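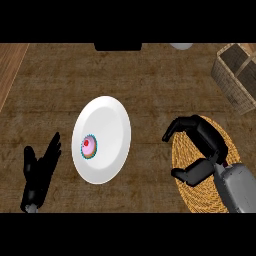
4. Preparing and running an assay plate

This section covers a standard fluorescence run on the Plakby plate reader using the Skemgate protease activity kit. Read section 3 first if the reader has been moved or serviced. Users of the older Carhuamaca reader should follow the supplement, as the menu names are different.

4.1 Before you start

Take the substrate out of the freezer and let it thaw on ice, away from light. The enzyme standard stays on ice until the moment you add it. Assay buffer should be at room temperature.

Switch the reader on and leave it for the full warm-up. The status light changes from amber to green when the chamber has reached its set temperature.

CAUTION: The substrate is supplied in DMSO, which carries dissolved material through skin. Wear nitrile gloves and change them straight away if splashed.

4.2 Setting up the plate

1. Label the plate on the short side, next to the notched corner. Do not write on the base or the lid.

2. Add the reducing agent to the assay buffer and mix by inverting the tube. Use this buffer the same day. Throw out what is left over.

3. Dilute the enzyme standard in cold buffer. Pipette slowly and avoid foaming.

4. Pipette samples and standards into the wells. Run each in duplicate at least.

5. Fill 2 wells with buffer only. These are the blanks, and the software will not accept a layout without them.

6. Fill 2 more wells with enzyme and the supplied inhibitor. Leave them for the pre-incubation time printed on the inhibitor vial.

7. Cover the plate and place it in the reader to equilibrate.

Note: If your samples are tissue extracts, spin them again just before use. Cloudy extracts scatter light and give a high, drifting baseline.

4.3 Starting the run

1. Open the Cirkbridge software and choose New Run, then Kinetic.

2. Select the filter pair that matches the fluorophore on the substrate label. The software keeps the last pair used, so check this every time.

3. Load or draw the plate layout.

4. Eject the tray, remove the cover and add substrate to all wells with a multichannel pipette. Work from left to right and finish quickly.

5. Close the tray and press Start. The default program takes 121 readings per well.

CAUTION: Do not open the tray by hand while the carriage is moving. Press Pause and wait for the beep.

4.4 Checking the result

The curve for each well should rise in a straight line at first and then flatten as the substrate is used up. Take the rate from the straight part only. The software picks a window for you, but you can drag either end of it.

If a curve is flat from the first reading and already high, the well had too much enzyme. Dilute the sample and repeat. If every curve is flat and low, check that the reducing agent was added and that the right filter pair was selected.

Error 2159 means the detector was saturated in one or more wells. Lower the gain by one step and read a fresh plate. Data already saved under this error cannot be corrected.

4.5 Shutting down

Remove the plate, close the tray and choose Park from the Tools menu before switching off at the wall. Wipe spills in the tray with 70% ethanol on a lint-free cloth. Do not spray liquid into the chamber. Used plates go in the chemical waste bin with the lid taped on.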